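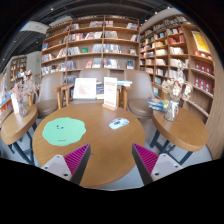
Ticket: guest wifi drops everybody at the same time
Location: Sopacua, the Trolton shop
Status: open, waiting on Tronent

Okay, starting a proper log for this because my notes are on three different receipts and one of them has soup on it.

The short version: the guest wifi works fine most of the morning, then every phone and laptop in the room loses it at once. The little wifi symbol stays on, so people think they're still connected, but no page will load. A few minutes later it comes back by itself. Then it does it again. The register and the card reader are on the staff network and they have never dropped, not once, which makes me think the line coming into the building is okay.

Equipment: one Tronent router in the back office, one Tronent access point on the ceiling out front, wired back to the office. Both were put in when we opened. I haven't changed the plan with the provider and I pay for 300 down. Plugged straight into the router with my laptop I get very close to that, even during a drop.

What I tried first, in the order I tried it (I know, I should have written this down as I went):

Restarted the router. Fine for the rest of the day, bad again the next morning.

Restarted only the access point. Same thing.

Swapped the cable between the two for a brand new one. I was so sure this was it! It was not it.

Changed the channel from auto to a fixed one. There's a dentist next door and a phone store past that, and my laptop can see a ridiculous number of networks. Maybe it helped a little with speed. The drops kept coming.

Turned off the splash page where people tap to accept the terms. No change, so I turned it back on.

Updated the firmware on both. The access point took two tries and I had a small heart attack when the light went orange and stayed that way through the whole lunch rush.

Tuesday, 10:40 am. Got one live. I was sitting at a table with a laptop on guest and my phone on staff. Guest died, staff kept going, same access point, same spot in the room. I opened the network details on the laptop and the address had changed to one starting with 169, and I'm told that means it asked for an address and didn't get one. I took a screenshot of the router's client page while it was happening. It listed 51 devices on guest. There were nowhere near that many people in here, so a lot of those had to be folks who had already left.

Sent all of that to Tronent support and also put it on the owners' forum, where people tend to answer faster (sorry, Tronent).

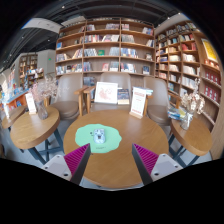

Farah Tuhumury: Check the size of your guest address pool before you touch anything else. On that router the guest network comes set up with a small range and a very long lease, so every phone that walks in for a coffee holds on to an address long after it's gone. Once the pool is full, new devices get nothing, and the ones trying to renew can fall over too. Look under Guest, then Address Settings. What do you have for the range and the lease time?

Went and looked. The range ran from .50 to .100, and yes, I counted it out on a napkin, that's 51 addresses. Exactly the number on my client page. I felt pretty silly. The lease was set to a full day.

Changed the end of the range to .250 and put the lease at 600. Saved, and then Farah wrote back to ask whether that box was in seconds or minutes, and of course it was minutes, so I'd set it to ten hours. Changed it to 60.

Next day, checked at opening, at noon and at closing. No drops that I saw, and no complaints at the counter. The client page shows old phones clearing off during the day now, which it never did before.

Two days after that: one drop in the afternoon, shorter than the old ones. The pool was nowhere near full when I looked, so this one must be something else, or else I caught the access point doing its own thing. The log has a line at that time saying "radio reset" and nothing more.

Still to do:
Ask Tronent what "radio reset" means and whether 5 of them in one week is normal.
Find out if the Starnham shop has the same short range. Same router, same installer, so I'd bet on it.
Put the channel back on auto for a day and see.

Leaving the ticket open until I hear back on the reset thing.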